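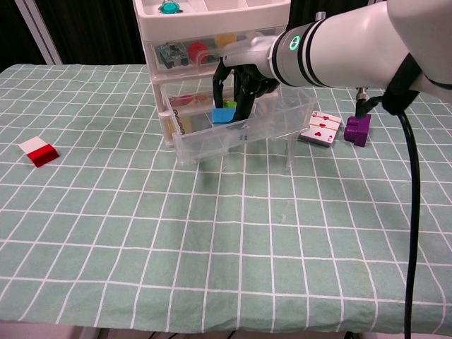

Drawer unit and the clear bin, on the green check cloth

ykubo_parts
11 February 2020
Trying to get my small stuff sorted. The white organizer has a divided tray on top and clear drawers under it. One drawer has a circuit board in it with other odds and ends, the next has a short chain and some red and orange pieces. Would you sort by type or by project?

halfdan_h
By type. Boards get their own drawer, in a bag. I wouldn't keep a metal chain anywhere near them.

villadsg
Disagree. I sorted by type for 5 years and had to open every drawer to start one job. Now each project gets a drawer and leftovers go in the tray.

halfdan_h
Works until two projects need the same screws.

villadsg
Then buy more screws. A box of 200 is cheap.

Bisht21
What's the clear bin in front for? If it's for things you haven't sorted yet, I'd want it bigger. Mine fills up in a week.

ykubo_parts
Yes, unsorted. I empty it every Sunday night or it never gets done. I'll move the chain and try type first.

troels_k
Put labels on the drawer fronts, even the clear ones. And iron that cloth, small screws end up in the creases.

villadsg
Labels yes. Ironing a work cloth, no.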